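Unwood announce second album, and two nights at Redon to launch it

August 1, 2022
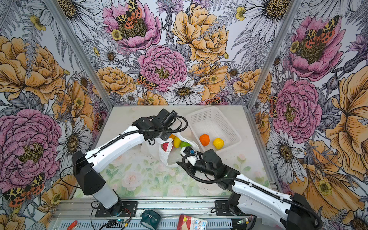
So we finally did it — the second Unwood album is finished, and I get to be the one in the band who writes the press release. It's called Awad, it has eleven songs on it, and it comes out in February.

If you heard our first record you'll know we like things loud and a bit wobbly. This one is louder, but there are two slow songs near the end that I'm really proud of (one has a trumpet on it!). We recorded it in Jesville over the winter, mostly at night, and you can hear the heater clicking on track four if you turn it up.

We're playing it start to finish at Redon in Jesville, two nights in a row, the same week it's out. Last time we played there the PA gave up during the encore and everybody sang the rest, so please come and sing anyway. Over 3000 of you are on the mailing list now, which is wild to me, and you'll get first go at tickets.

Vinyl, CD and download, all from our own site. Reviewers, write to the band address and I'll send you the songs myself — just tell me which format you want.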